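Skellex Kitchen Handling Package
Hire and purchase – wrist camera, gripper fingers, task setup and support

The Skellex package is for teams who already have an arm, or a pair of arms, and want to get them working on household jobs at the sink and worktop. It covers the parts at the end of the arm, the cameras, the software that ties them together and the time of an engineer to set it all up. It does not include the arms. If you need those as well, ask for the Renalik bundle, which is priced separately.

Prices and lead times on this page were checked on January 11, 2021.

What is in the package

Gripper fingers, one pair fitted and one pair spare
Wrist camera with bracket and cable
Head camera with adjustable mount
Recording and playback software, one site licence
Task sheets for plates, bowls, cups and cutlery
Two days of setup at your site
Telephone and email support for 23 weeks

Extra fingers are sold in pairs. We don't sell singles, as a new finger beside a worn one tends to close off centre.

Wrist camera

The wrist camera looks down past the fingers at whatever is being picked up. It is set close in, so both fingers stay in view and you can see the gap between them when the gripper is open. The near finger will look soft in the picture because it sits inside the shortest focus distance. This makes no difference to the software, which works from the gap and the surface behind it.

The camera should be checked whenever the fingers have been changed. Open the gripper fully, look at the live view and compare it with the saved reference. If the gap has moved to one side, loosen the bracket, shift it and tighten again. Lina Mahasneh's fitting notes come with the kit and give the torque settings for each size of screw.
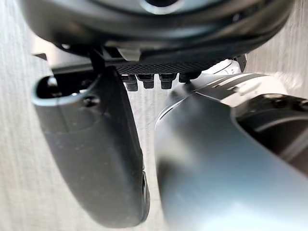
Head camera

The head camera gives the wide view and is the one the planner uses to decide which arm goes where. Mount it high enough to see the whole sink and a good stretch of worktop on both sides. Polished steel and white stone both throw back a lot of light, so expect to spend part of the first morning on exposure. Fixed exposure works better than automatic – with automatic, the picture darkens each time an arm comes into view.

The mount tilts and locks by hand. It fits posts up to the diameter given in the data sheet, and a clamp for wider posts can be had on request.

Working at the sink

Most customers start with plates. They are a fair test because they lie flat, and a flat plate gives the fingers very little to get hold of. The plate task sheet covers approach from the side, lifting at the rim and setting down on a rack or on the worktop. It was written by Selorm Agbeko and revised last May, when the side approach was added.

The software does not mind which hand is fitted. Two-finger grippers and hands with jointed fingers are both supported, and each has its own settings file. With a jointed hand, leave clear space beside the rack so that it can come up next to the plate with the fingers open before it closes in. Tall taps are the usual obstacle. Measure yours and enter the height and reach on the site form, and the planner will keep the arms out of that space. 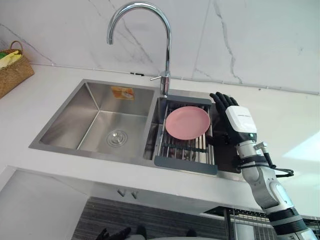
Plain colours are easier to begin with than patterned china, and a matte finish is easier than a glazed one. Glass plates can be handled, though the settings take longer to get right and we would leave them until the rest is running well. Cutlery has its own sheet and should not be mixed in with plates until both tasks run without help.

The fingers may be wiped with a damp cloth. They are not rated for use under water, and neither is the wrist camera. Keep cables tied back with enough slack for the wrist to turn through its full range.

What you need to supply

An arm or arms with a supported wrist flange (list on request)
A computer that meets the minimum in the data sheet
Mains power within 4 metres of the work area
A person on site who can be trained to run the system

Hire or buy

The shortest hire is 5 weeks. Setup is charged once, at the start, and is not charged again if you extend. Buyers get the same setup and support, plus software updates for as long as the licence runs. Hired kit comes back to our Altville workshop for checking, and normal wear on the fingers is allowed for in the price.

Questions about fitting go to Halyna Pasichnyk. For quotes, hire dates and the Renalik bundle, contact Fergal Buckley in the sales office. Please give the make of your arm and the type of hand or gripper already fitted.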